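Terminé Serneria en mayo, casi a la una de la madrugada, y he tardado bastante en sentarme a escribir sobre ella. Es la primera novela de Nevzat Kaplan que leo entera. Había empezado otra suya hace años y la dejé en el segundo capítulo, no recuerdo bien por qué. Creo que entonces leía en el autobús y no era libro de autobús.

La leí para el grupo de los que seguimos encontrándonos por correo desde que cerró el foro. Somos pocos y cada uno va a su ritmo. Esta vez la propuesta era mía y me tocaba preparar las preguntas, así que tomé más notas de lo normal. Lo que sigue sale de esas notas, con algún destripe en la segunda mitad. Avisaré antes.

La historia empieza en el año 3747. Serneria es una colonia minera situada en una luna que ya casi no da mineral. Quedan unas pocas familias, una administración que manda órdenes con meses de retraso y una nave de transporte, la Plultutus, que pasa cuando puede. La protagonista, Hülya Tokgöz, lleva el registro del puerto: apunta lo que entra, lo que sale y lo que falta. El libro está contado en parte a través de ese registro y en parte en tercera persona, y el cambio de una cosa a otra se hace sin aviso. Al principio me molestó. Hacia la página 50 ya me había acostumbrado y después lo eché de menos en los capítulos que no lo usan.

El primer tercio es lento. Hay mucha descripción de turnos, de filtros de aire y de discusiones sobre quién tiene derecho a la cosecha del invernadero. A mí esa parte me gustó. Kaplan sabe contar el trabajo, y cuando una válvula se rompe en el capítulo seis ya sabes lo que cuesta cambiarla, quién sabe hacerlo y por qué esa persona no se habla con el jefe de turno. Entiendo que haya quien abandone ahí. Mi hermana lo hizo.

El problema llega con la aparición de Bilgin. Bilgin es el inspector que baja de la Plultutus con un permiso que no se sabe quién ha firmado. Durante cien páginas se dedica a entrevistar a todo el mundo, y las entrevistas se parecen demasiado. Cada personaje cuenta su versión del accidente de la galería norte, y casi todas coinciden. Supongo que la intención era que el lector notara las pequeñas diferencias, y alguna hay (la hora del corte de luz, por ejemplo, que cambia según quién hable), pero con la mitad de entrevistas se habría entendido igual.
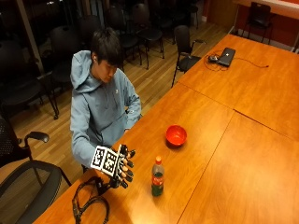
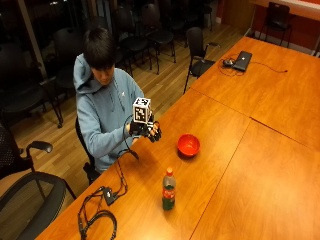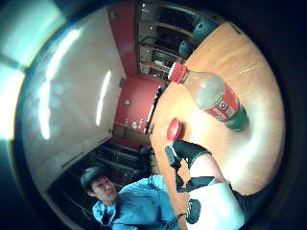 A partir de aquí hay destripes, así que quien no la haya leído puede saltar a los tres últimos párrafos.

Lo que Bilgin busca es el motivo por el que la colonia ha seguido enviando mineral cuando, según las cuentas oficiales, la mina se agotó hace tiempo. Hülya lo sabe desde el principio. Ha estado copiando entradas antiguas del registro para que la administración no cierre el puerto, y el mineral que sale son restos del almacén viejo. Me pareció una buena idea, porque obliga a releer los fragmentos del registro con otros ojos. Volví atrás a comprobarlo y está bien hecho: hay un envío repetido en el capítulo tres, con el mismo peso y la misma errata en el nombre del operario. Yo lo había leído sin darme cuenta.

La decisión de Hülya de contárselo a Bilgin me convenció menos. Llega de golpe, en una cena, y la conversación ocupa apenas dos páginas. Después de tanto tiempo protegiendo el secreto, esperaba ver qué la hacía cambiar. En el grupo hubo desacuerdo con esto. Un compañero defiende que lo que la mueve es el cansancio y que por eso no hay escena previa. Puede ser. He releído la cena y sigo viéndola corta.

Luego viene el salto de cuatro años, a 3751. La colonia sigue abierta, con otro nombre y bajo la gestión de una compañía, Petovance, que ha convertido las galerías en almacenes. Hülya ya no lleva el registro. Lo lleva una chica joven que había aparecido de niña en el invernadero, y el último capítulo son únicamente entradas suyas. No hay explicación de lo que le pasó a Bilgin. Hay una línea que menciona un equipaje sin reclamar y yo creo que es el suyo, aunque no se dice.

Ese final me parece lo mejor de la novela. Las entradas son secas, de una o dos líneas, y poco a poco se ve que la chica también está empezando a falsear alguna. No sé si es pesimista. En el grupo casi todos lo leyeron así, y yo lo entendí más bien como que el puerto enseña a quien trabaja en él. También me gustó que la Plultutus siga llegando tarde.

Aquí se acaban los destripes.

Sobre la edición tengo poco que decir. La letra es pequeña y los fragmentos del registro van en una tipografía distinta que cansa un poco de noche. La traducción se lee bien, salvo por algunos términos de minería que van cambiando: lo que en un capítulo es «galería» en otro es «túnel», y hubo un momento en que pensé que eran dos sitios. El mapa del principio ayuda, pero no trae la galería norte, que es la que más se nombra.

La recomendaría a quien le guste la ciencia ficción de gente trabajando, con poca acción y bastante papeleo. Si alguien busca batallas o grandes viajes, va a aburrirse. Tampoco es un libro largo para lo que se publica en el género. Últimamente me encuentro series con tomos de hasta 1000 páginas y no me animo a empezarlas, por muy bien que me hablen de ellas.

Para la próxima lectura del grupo hay dos propuestas y todavía no hemos votado. Una es un libro de relatos y la otra, la novela de Kaplan que abandoné. He votado por escrito a favor de los relatos, pero he sacado la otra de la estantería por si acaso y la tengo en la mesilla. El marcapáginas seguía en el segundo capítulo.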